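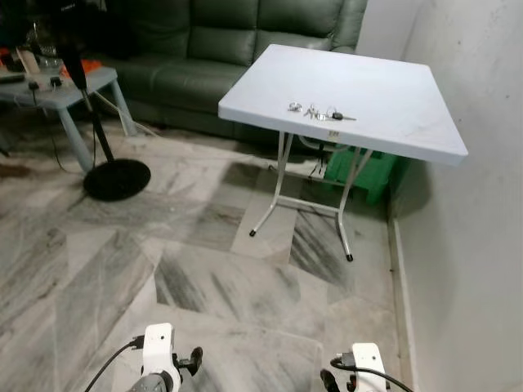
Shireen Matlala wants to know if you really have to redo the gripper zero every single time you power up. Yes! Every time! And it takes less time than making toast, so let me walk you through my whole morning with this two-armed machine, because I love this stuff.

Home | Threads | Robots | Saved

1/ Power on with both arms resting low. Close each gripper all the way, set zero, open it, close it again. If the second reading is off, I do it over before touching anything else.

2/ Cables next. I swing each wrist to its limits by hand and watch the loop. Too tight and it tugs the connector, too slack and it snags on a finger (ask me about July, ugh).

3/ Keys are my favorite test object. They're flat, shiny, a bit floppy at the ring, and they show up bad finger alignment right away.

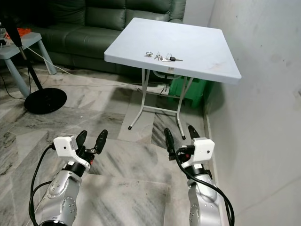 Keys on the folding table, both grippers open.

4/ Finger screws get a check every 30 hours of running. I'm on check number 7 and the left side still loosens first. Snug, then a tiny bit more. Please don't crank on them!

5/ Last thing is wiping the finger pads with a dry cloth. I keep the settings in a notebook I call Jundora and wow, has it saved me after a bad update.

107 likes · 36 shares

Comments

Palesa Botha: Threadlocker on the left side?

Kalevi Savolainen: The cable swing is such a good habit, stealing it.

Lerato Maluleke: Ok, I'm asking about July.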